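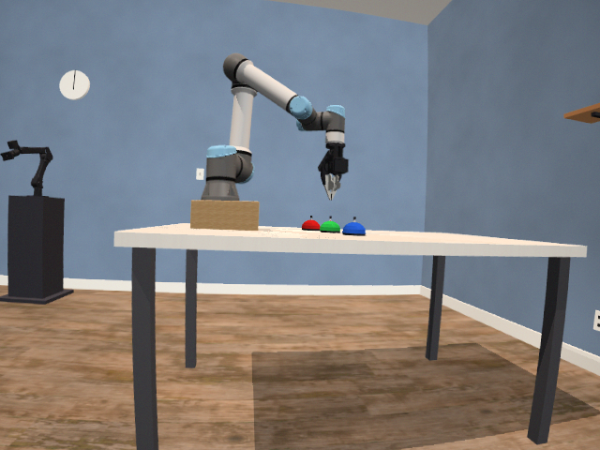
3.2 Length of stay and choice of route

Most visitors to the Huamán valley came for a short break. Of the 800 people who filled in our form at the Molum visitor centre, 74 per cent stayed three nights or fewer, and few of these went further than the lower lake. Those who stayed longer tended to hire a guide and walk the upper path to Clumwood, where there are 20 beds in 2 lodges.

Buschmann and Hollmann found much the same pattern on the Kekon coast, although their visitors came mainly by ferry and had less choice of route.

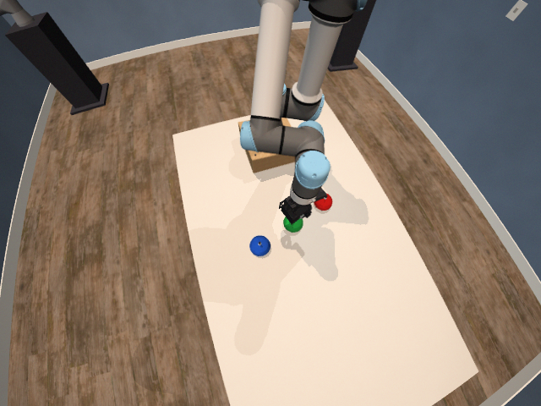
Guides told us that the weather mattered less than the bus timetable. The last bus down leaves Clumwood at 4 pm, and walkers who miss it must stay the night or pay for a taxi. In December the service stops altogether and the lodges close.

Figure 2. A robot arm with a black gripper above three coloured balls on a pale mat.

Our form shows that people who drove stayed for less time than those who came by bus. We return to the cost of parking in Section 4.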